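Speaker notes, Flilloscombe evening talk, July 19, 2018
"Teaching by showing: what we've learned from collecting examples"

Start without the slides, just say hello. Thank Pao-chu Yang for the invite (and for the biscuits, if there are biscuits again). Check the back row can hear me, I always forget.

Right, opening bit. Most of you know me from the Corwood days when I wrote the motion code by hand. Every reach, every grip, all typed in. It worked nicely until somebody swapped the cup! So these days I spend my time gathering examples instead, and the arm learns from those. I want to talk about the gathering, as that's the part that eats the week and hardly gets a mention in papers.

What counts as an example? One go at one task, start to finish, camera running and joint positions saved alongside. Ours are kitchen-ish things: mugs, lids, funnels. Brown paper on the table, blue tape in a grid so whoever's setting up can say "mug in this cell" and we all know which one.

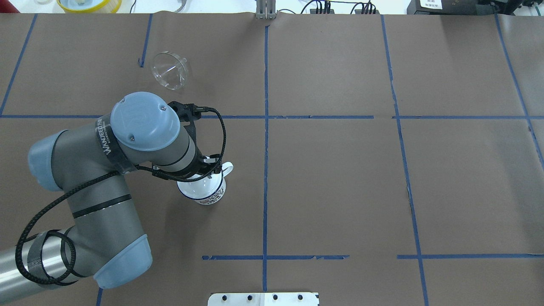 The grid came out of a row, I'll admit. In February we had a lovely big batch and it was nearly useless, as everyone had been putting the mug down in the same comfy spot. The model learned that spot beautifully. Move the mug a hand's width and it grabbed at thin air. (Pause here, people usually laugh.) Patricio Barroso got the tape out that same afternoon and we've moved things between cells ever since.

How many goes? We work in blocks of 10 and then stop for a look through. On a good block we keep 8. The other two have something daft in them, a sleeve in view or a late start on the recording. Don't bin those straight away! Put them in their own folder with a note. We've gone back to that folder more often than I'd like to say.

Next point, and slow down for this one: be boring about the labels. We had "lid", "cover" and "top" all meaning the same object for weeks and sorting it out was miserable. Pick a word, write it on the wall, tell people off if they stray. I was the worst offender, so I can say that.
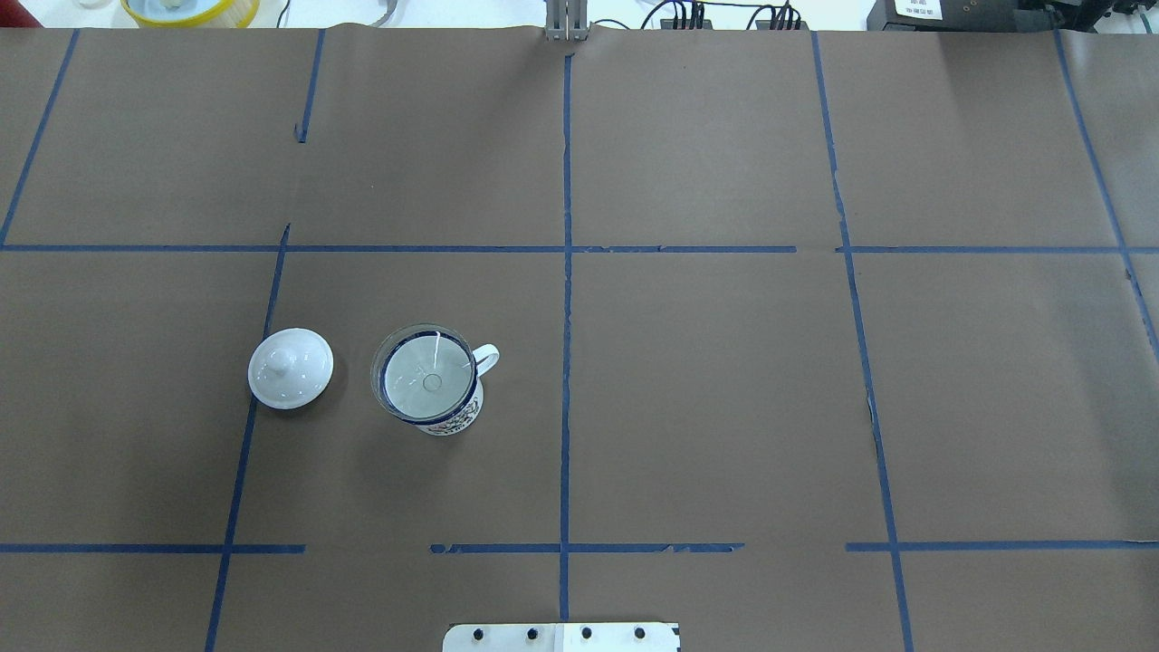 Mention the tape wearing out. It rips, it lifts, and we patch it, and I used to fret that the table didn't look the same from one week to the next. I've come round to thinking a bit of mess does the model good, though Patricio still disagrees and he may well heckle. Let him.

Then shiny things and see-through things. Ask for a show of hands, who's tried clear plastic? The depth readings go all over the place. We do extra goes with those, four for every one we'd do with a plain object, and I'm still not happy with the results.

Skip the Wokwood comparison if I'm past the half hour. If there's time: they had more arms than us and finished sooner, but they didn't look through their blocks until the end and lost a lot of it.

Questions. Someone will ask about simulation. Say yes, we tried it, happy to chat over a drink.

Recent talks
Fixing a wobbly gripper on no money
Wu: a small labelling tool and how we use it
Two years of cable ties
Notes from the February open bench

This site uses cookies to remember your settings. Accept | Find out more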